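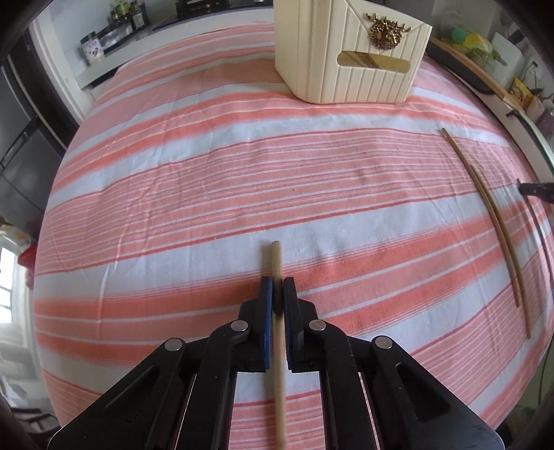

3.2 Wash fastness of the striped cloths

Plain-weave cotton tablecloths were obtained from two mills, Jelholm and Fodor, and cut into 28 test pieces. Each piece was laundered 200 times at a fixed load, line dried, and conditioned overnight before measurement. Shrinkage was recorded along the warp and the weft separately, as the dyed yarns in these cloths run in one direction only.

Most of the shrinkage occurred in the first 5 washes. After that the warp changed very little – less than the reading error of the scale – while the weft continued to draw in slowly. Pieces from Fodor shrank more than those from Jelholm at every stage.

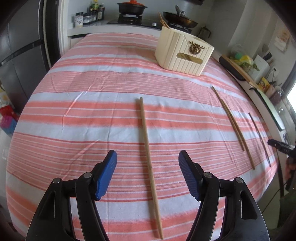 Color loss followed a different pattern. The wide bands faded evenly, but narrow pinstripes lost contrast sooner, and dye transfer onto the adjoining white yarns was detected in both sets. Stöcker's earlier trials at Dramport gave the same ranking, although a milder detergent was used there.

Figure 4. Color difference against number of washes, by mill and stripe width. Each point is the mean of all readings for that group; 1,816 readings in total.

Creasing was graded by two raters working separately. Their grades differed mainly for pieces taken near the selvage, and these were left out of the comparison in Section 3.3.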